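April, notebook, kitchen bench, after lunch

Third week of the Lightfoot arm doing the canteen tidy-up at Trulum, and I keep meaning to write down how the lunch crew are getting on with it. Better than I feared! They used to lose the best part of the afternoon to tubs and lids, and now one of them stays by the counter while the others get on with the prep for tomorrow (or sit down with a tea, which I'm all for). The grumble is that mugs have to be set out its way now, and old habits are hard to shift. Log stands at 3,277 picks, 564 of them lids.
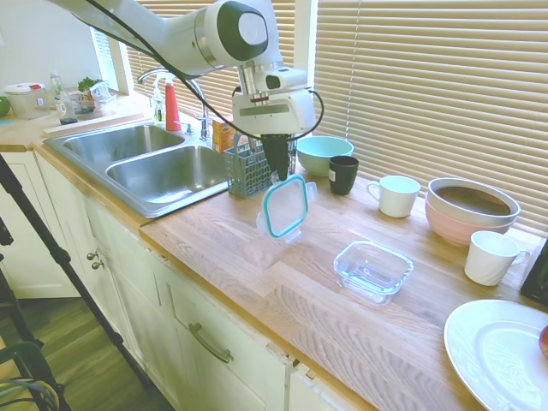
Lid with the teal rim, held nearly upright, glass container open on the counter.

Must ask the crew whether they'd like the evening shift swapped round too.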